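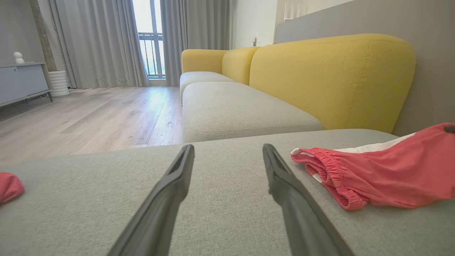
Wrist view over the sofa, coral shorts to the right of the fingers.

June 18, 2018

Spent most of today on the grasp point question again. Kanini's idea from April was to stop hunting for corners and go for the waistband, and I'm coming round to it! Gathered elastic gives the depth map something to chew on, where a plain fold on a woven cushion is just mush.

I reran the old corner picker and the new waistband picker on the same 200 held-out wrist views (training set is now 3,276, Idrisa finished the relabeling, thank you!!). Corner picker put its point on the garment in 141 of them, waistband picker in 172. Nice, but most of the leftover misses are bright window views, so exposure is next on my list.

Two things to fix before anyone trusts this:
- the approach angle is still hard-coded, and on soft seats I want it shallower
- white lining gets labeled as background when it sticks out past the fold (Mwajuma spotted this one)

Modupe wants the towels in too. Fine by me, but after the angle fix. Weights are in the Skullwood folder, run 30.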